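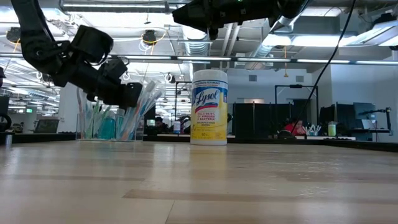 Figure 1. The arm over the toothbrush holder at the sorting table, with the desks of the office behind it.

Chapter 3: What the people at Hilteck told us

Before I get into the interviews I want to thank everyone at Hilteck for putting up with the two of us for most of July. Maëlle Beaudoin and I showed up with a notebook, a long list of questions and (I admit) some pretty strong opinions about robots taking jobs, and people still made room for us at lunch every single day.

Hilteck puts together bathroom and travel kits for hotels and dormitories. Toothbrushes, mouthwash, wipes, that sort of thing. The biggest customer during our stay was Treltunitz, which orders up to 1,000 kits at a time and changes its mind about the contents pretty often. All the packing used to be done by hand. Now part of the picking has moved to the arms, and the table they work at is in the same open room as the office desks, so the people who plan the orders sit a short walk from the machines that pick them. I liked that a lot more than I expected to!

Toothbrushes are the hard part. They stand packed together in a clear holder with the handles fanning upward and outward, and the gripper has to come down from above and take hold of one without dragging its neighbors along. A canister of wipes is much easier, being round and firm and standing by itself. The packers knew this long before any engineer did, and several of them told us they were a little proud that their fingers had been doing the difficult job all along.

We talked with the whole packing crew and gave out a written survey to Hilteck and its sister site in Cilholm. We got 117 forms back out of 300, and I wish it had been more, but people are busy and the form was too long (my fault, I kept adding questions). The answer we saw most was that the work had become easier on the wrists and harder on the attention. One packer wrote, "I used to go home with sore hands and now I go home with a tired head." Quite a few missed talking while they worked, since watching an arm means you keep looking at the arm.

Teun Timmermans, the shift lead, was worried about something else. New hires learn to clear a bad grip before they ever learn to pack a kit, and he thinks that is backward. He has started giving everyone their first week at the hand bench, and Maëlle and I both think the school should mention it in the placement guide.

The pay question is in Chapter 4, together with the full survey tables.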